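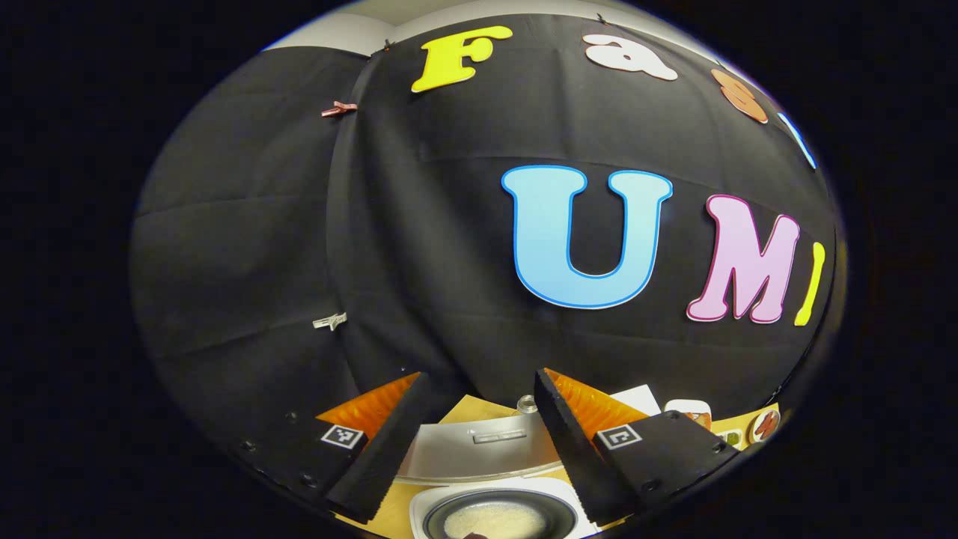 Home | Halls for Hire | Checklists | Stage & Curtains | Contact

We use cookies to remember which pages you like. Accept / Manage

Village hall walk-round, January, with comments

Done on a Monday between 9.30 and lunch, using the Savex sheet, which has 62 boxes and was plainly written for a hospital. I have left out the boxes on lifts, oxygen and helicopter access. Marks are OK, FIX or WATCH.

1. Front doors open fully from inside. OK.
Both leaves swing, though the left one does it with a groan that can be heard in the car park. Oil it before the next funeral tea.

2. Exit routes clear. FIX.
Rear corridor held nine stacked chairs, a tea urn and half a nativity stable. All moved while I stood there looking disappointed. The stable went to the loft, where the other half has been since last year.

3. Exit signs lit. OK.
The one over the kitchen door flickers, but it is readable. WATCH that one, I suppose.

4. Extinguishers in date, pins and seals in place. FIX.
Foyer and kitchen fine. The one by the stage was propping open the stage door, a job for which it has no training. Back on its bracket. Buy a wedge, then keep the wedge away from the fire doors, which is how all this started.

5. Fire blanket in kitchen. OK.
Hanging where it should be, behind the calendar. Move the calendar.

6. Stage curtains and drapes: flame treatment label. WATCH.
The main curtains have labels sewn in at the hem. The side ones have a bit of thread where a label used to be. Until someone finds the paperwork, treat them as untreated and keep the lamps well away. Anything hired or lent for a party should come with its own certificate. "It's only up for the afternoon" is not a certificate.

7. Things fixed to drapes and walls. OK.
Pins counted out and counted back in, says the booking form. I found two in the stage floor with my shoe. New line for the form: whoever decorates also sweeps.

8. Portable heaters. FIX.
Two Flakon heaters in the cupboard, one with tape round the flex. The tape is neat work and I admire it, but the heater is out of use and has a label saying so. The last label said "be careful".

9. Extension leads. FIX.
One lead plugged into another, plugged into a third, ending at a fairy light. Unplugged the lot. One lead per socket, fully unwound, and not under the rug. There is a reason the rug has a brown patch.

10. Floor. WATCH.
Lifting slightly by the serving hatch. Taped for now. Shao Flooring have been asked for a price and replied with a brochure.

11. Hot water at the taps. WATCH.
Kitchen tap read 60 degrees, and the sink has no warning sign. Sign ordered. The gents runs cold whichever tap you turn, so no sign needed there.

12. First aid box. FIX.
Contents: one sling, a great many safety pins, a raffle ticket (number 304, pink). Plasters on the shopping list.

13. Capacity notice on show. OK.
It is on show inside the cupboard. Moving it to the foyer would be better and I have the screws.

Next walk-round after the Wokia dance weekend, assuming there is still a floor by the hatch.

Comments (3)

hallkeeper_north: Our side curtains lost their labels in the wash. The supplier said washing may well have taken the treatment out too, so do ask.

Pam's mum: Was raffle ticket 304 the hamper??

tidyshed: Regarding item 9, we bought a four-way with its own switch and hid the others. Peace ever since, apart from the disco man.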